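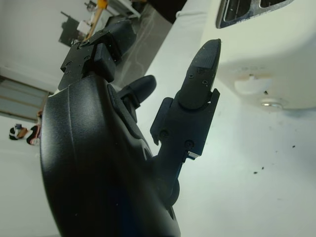 Ornesine Shared Kitchen - Progress Report to the Grorklow Fund
Period covered: April to July

1. Summary

The breakfast corner is open and in daily use. The grant paid for the counter, the small appliances, the shelving and the first supply of bread and spreads. We have spent most of the equipment money and a little under half of the food money. One item, the second sink tap, is late.

2. What has been done

The counter went in during April. We chose a white top so that spills and crumbs show up and get wiped. It does show everything, and by the middle of the morning it needs going over again, but residents have said they like that it looks bright.

The toaster is white with a metal rim around the slots and a round knob on the front. We picked a simple model on purpose. The one we had before had a row of buttons with symbols on them and people kept asking staff how to use it. With this one we get very few questions. The crumb tray is emptied every evening as part of closing down the kitchen.

Bread comes from the Negussie bakery, 40 loaves a week at the agreed price. In April and May we ordered too much and the extra went into the freezer. The order was cut in June and we now throw away very little.

3. Use of the space

The corner is open from 7 a.m. to 10 a.m. On a normal morning 20 people come through, most of them before 8:30. There was a slow start in April, when many residents did not know the hours had changed. We put a notice by the front entrance and another in the laundry room, and numbers picked up after that.

Most people make toast and tea and sit down with it. A few take it with them. We had expected more interest in hot cereal and bought 8 large bags of oats, and most of these are still on the shelf. They keep well, so we will use them up over the winter.

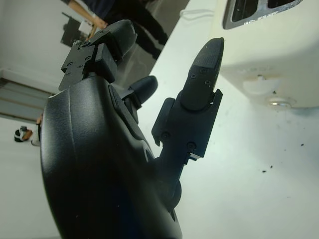
Cords were raised as a concern at the safety walk-through in May. The advice was to keep small appliances near the wall outlet they use and not to run any cord across the part of the counter where people put plates. We have moved the kettle closer to the outlet and asked for one more outlet at the far end. The building office has agreed to this but has not given a date. Until then the kettle and the toaster share the one double outlet, and nothing else is plugged in there.

4. Problems and delays

The second tap was ordered from Skikach in April and the wrong fitting was delivered. The replacement is on back order. People are using the one sink for both filling the kettle and washing up, and there is a line at busy times.

Cleaning takes longer than we planned for. We allowed 20 minutes at the end of each session and it is closer to 40 when the floor is done properly. We have covered this from existing staff hours so far.

5. Money

Equipment is within budget, with $100 left. We would like to spend this on a second bread bin and a set of small plates, and ask for your agreement to do so. Food spending is below plan because of the smaller bread order.

6. Next steps

- Fit the tap when it arrives
- Have the extra outlet put in
- Ask residents in the fall whether the opening hours suit them
- Review the cleaning hours before the next report

Receipts for the equipment are attached separately.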